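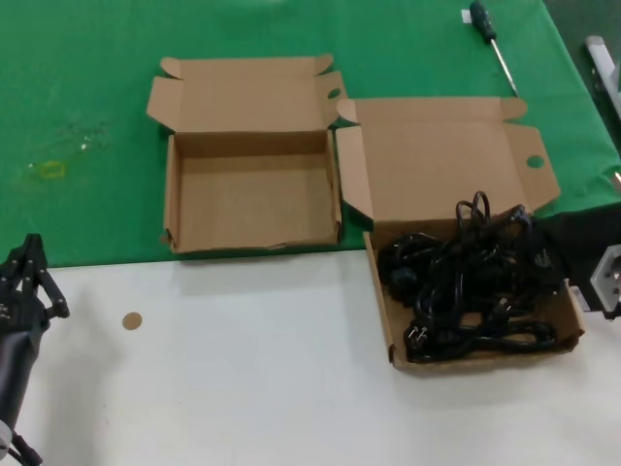 El club de robótica cierra trimestre: los cables siguen ganando

Cuando en octubre se anunció que el club iba a enseñar a un robot de dos brazos a pasar cables de una caja a otra, quien firma este boletín levantó una ceja. No por falta de cariño al club, que lleva años sosteniendo las tardes de este centro con más ganas que presupuesto, sino porque ya habíamos oído antes eso de que la máquina «aprenderá sola». El curso pasado era clasificar tapones. El anterior, regar las plantas del vestíbulo, y las plantas del vestíbulo las sigue regando quien se acuerda.

El proyecto se llama Flidurel y su planteamiento cabe en una línea: dos cajas de cartón abiertas, una llena de cables de alimentación y otra vacía, y el robot tiene que vaciar la primera en la segunda sin arrastrar la caja ni tirar nada al suelo. Lo hace cualquier alumno de primero en menos tiempo del que se tarda en arrancar el ordenador de control. Ahí está, según el club, la gracia del asunto. Tengo mis dudas, pero he ido a verlo varias tardes y cuento lo que hay.

Por qué cables

La primera propuesta era trabajar con piezas de madera de colores, como hace casi todo el mundo. El grupo de los mayores se negó. Su argumento era que un cubo está siempre donde parece que está, mientras que un cable enrollado cambia de forma en cuanto se toca, se engancha con el de al lado y trae consigo tres más que no se habían pedido. Les doy la razón en esto. Quien haya metido la mano en el cajón de los cargadores de su casa sabe de qué hablan.

El inconveniente es que la dificultad del problema se ha convertido en la explicación de todo. Si el robot falla, es que los cables son difíciles. Si acierta, es mérito del método. Con ese reparto no hay manera de perder, y me gustaría que alguien del club lo dijera en voz alta en alguna reunión.

Cómo se trabaja

El sistema consiste en que un alumno maneja los brazos a distancia, el robot repite el movimiento y todo queda grabado. Luego esas grabaciones se utilizan para entrenar un programa, que en teoría sacará de ellas una manera de hacerlo por su cuenta. Cada pasada se llama «episodio», palabra que los de segundo pronuncian con una solemnidad envidiable.

El club se había fijado una meta de 4000 episodios para este trimestre. Se han grabado 2935. La cifra está escrita en la pizarra del taller y es de agradecer que no la hayan maquillado, aunque conviene preguntar qué hay dentro. Entran en la cuenta las pasadas buenas, las regulares y unas cuantas en las que el brazo se quedó agarrando aire mientras el operador buscaba la pinza. El grupo defiende que los errores también enseñan. Puede ser. En otras asignaturas los errores enseñan y además restan nota.

Se graba en turnos de 2 alumnos: uno opera y el otro recoloca los cables al acabar, cambia el montón de forma, mueve un poco las cajas y apunta en la hoja cómo ha ido. El segundo puesto es el menos solicitado, y a mi juicio el más útil. Un montón preparado siempre igual produce un robot que sabe hacer una sola cosa, y durante las primeras semanas eso es exactamente lo que estuvo pasando: las cajas en el mismo sitio, los rollos hechos con el mismo esmero, y un programa que funcionaba de maravilla hasta que alguien empujó la mesa sin querer.

Desde entonces hay una norma nueva, la de descolocar a propósito. A los alumnos ordenados les cuesta muchísimo. Una de las tardes oí a uno preguntar si estaba «bien desordenado así», y creo que la pregunta merece más atención de la que recibió.

La visita de Stondevska

En noviembre pasaron por el taller dos técnicos de Stondevska, la empresa que nos cede parte del material. Vieron una demostración con el programa entrenado hasta entonces, sin nadie a los mandos. De 4 intentos salieron bien 2. En el comunicado que colgó el club al día siguiente se hablaba de «resultados muy prometedores», expresión que yo retiraría del diccionario del centro hasta nuevo aviso. La mitad es la mitad. Con 4 intentos, además, no se puede afirmar gran cosa ni a favor ni en contra, y eso vale también para los que salieron al pasillo diciendo que el invento era un fracaso.

Los técnicos, por su parte, fueron más sobrios. Preguntaron por los enchufes. Cuando la pinza coge el cable por la parte blanda, la cosa suele ir bien; cuando lo coge por la clavija, el agarre es incómodo y el resto del cable queda colgando por donde quiere. Sugirieron apuntar en cada episodio por dónde se ha cogido. No se estaba haciendo. Se hace desde diciembre, lo que significa que la mayor parte de lo grabado no lleva ese dato y que alguien tendrá que sentarse a revisar vídeos. De momento no hay lista de interesados.

Lo que sí funciona

Sería injusto quedarse en la queja. El montaje ha mejorado. Las cajas ya no se cambian por otras parecidas de una semana a otra, una costumbre que volvía locos a los que comparaban resultados, y se ha aprobado una lista de comprobación antes de cada turno, corta y pegada a la pared:

Parada de emergencia probada.
Cajas abiertas, tapas echadas hacia atrás.
Ningún cable conectado a nada.
Manos fuera de la mesa antes de dar la voz.
Hoja de turno empezada.

La penúltima se ha cumplido mejor que la última. De las hojas de turno entregadas hay varias en las que solo figura la hora, y una en la que figura un dibujo bastante logrado de un calamar.

También ha cambiado la manera de hablar. Al principio todo era «el robot quiere», «el robot no se ha dado cuenta», «el robot se ha cansado». Ahora los mayores corrigen a los pequeños y piden que digan qué ha hecho la pinza y en qué momento. Para mí esto vale más que la demostración entera. Un alumno que sabe contar un fallo con precisión ha aprendido algo que le servirá aunque no vuelva a tocar un brazo mecánico en su vida.

Y hay quien se ha quedado. El trimestre empezó con el taller lleno, como siempre, y la gente fue cayendo en cuanto se vio que la mayor parte del trabajo consistía en enredar cables, desenredarlos y volverlos a enredar. Los que siguen viniendo no lo hacen por las luces.

Nurkora, o la tentación del concurso

El club quiere presentarse en primavera a la muestra Nurkora, en la categoría de manipulación. La prueba exige vaciar el recipiente completo sin intervención humana y con un montón preparado por el jurado. Quien haya leído hasta aquí puede hacer sus cálculos.

Mi opinión es que se debería ir, pero con otra idea. Hay una modalidad de cuaderno de trabajo, menos vistosa, en la que se valora cómo se ha llevado el proyecto: los datos, las decisiones, lo que se tiró y por qué. Tenemos material de sobra para eso, incluido el calamar. En el club la propuesta ha caído regular. Un robot que se mueve delante del público llena más que una carpeta, y lo entiendo, pero la carpeta existe y lo otro todavía está por ver.

Queda pendiente también la discusión sobre Khurana, el programa de entrenamiento que se usa ahora. Una parte del grupo quiere cambiarlo por otro más reciente, convencida de que ahí está el problema. La otra parte sostiene que con las grabaciones sin revisar daría igual cuál se utilizase. Yo me inclino por los segundos – cambiar de herramienta es lo que hacemos todos cuando no apetece limpiar los datos – aunque reconozco que no he visto una sola prueba seria de ninguna de las dos posturas. Se podría hacer una: el mismo conjunto de episodios, los dos programas y las mismas posiciones de partida. Llevaría un par de tardes. Está pedida desde noviembre.

Para el próximo trimestre

El taller vuelve a abrir en enero, de cuatro y media a seis y media de la tarde. Se mantiene la meta inicial de episodios, con la condición de que cada uno lleve la hoja completa; los que vengan sin ella no se suman a la pizarra. Se reservará un rato al comienzo de cada sesión para revisar vídeos antiguos, por turnos y sin excepciones para los veteranos.

Hacen falta cables de alimentación viejos, de cualquier largo, con la clavija entera. Se ruega no traer cargadores con la funda pelada ni regletas, que de eso ya nos llegó una bolsa. Se dejan en conserjería con la etiqueta «Flidurel».

Las familias que quieran ver una sesión pueden pasar a partir de las seis. Se pide que no aplaudan mientras el brazo está en marcha, por lo menos hasta que haya soltado el cable.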